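Chapter 4
Keeping Small Tools Together

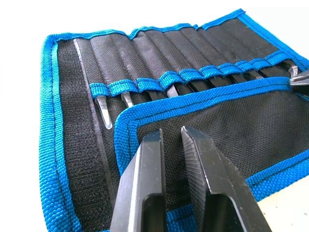 I lost a pair of tweezers the first week I worked for Faustino Meléndez, and I spent most of a Saturday under his bench looking for them. He repaired watches, radios, eyeglass frames, anything small that came through the door of the shop in Ventura, and he owned more little tools than I had ever seen in one place. By his own count in the shop ledger there were 1,167 of them. When I left there were 1,100. I'd like to blame the other apprentices for the missing ones (I can't, I was the only apprentice).

So this chapter is about storage, and I know, you want to get to the repairs. I did too! But a fine pick that's rolled behind a radiator is no use to you, and a good pair of tweezers dropped point first on a tile floor is ruined. Chapter 3 was about choosing tools. Now we'll give them somewhere to live.

I'm a tool roll person. I've tried drawers, magnetic strips, coffee cans and a very handsome cabinet that I sold after a year, and I keep coming back to a length of fabric with a row of sleeves sewn into it. The one I like best for bench work is black woven nylon with bright blue binding on the edges and a blue elastic strap across the sleeves. The strap is stitched down every so often to make small loops, and each loop grips one shaft. You slide the tool in and it stays put, with the tip poking out below the strap where you can see what you've got.

Do pay attention to those tips. Slim tools look awfully alike from the handle end, and black ones against black cloth are the worst of the lot. I put my odd ones at one end of the row, the clear plastic and the pale metal, and then I can find my place without thinking. Faustino went by length instead, shortest on the left, and we argued about it every July when the shop was slow.

We'll start with sorting what you own, then move on to sleeve widths and how tight elastic ought to be. After that comes sewing your own roll, a project that takes 4 evenings if your machine can handle heavy thread and 6 if you're doing it by hand. Care and cleaning come last.

Before you read on, get your small tools out and lay them on a pale surface, a bedsheet or a plain tabletop. Leave them there while you work through Section 4.1.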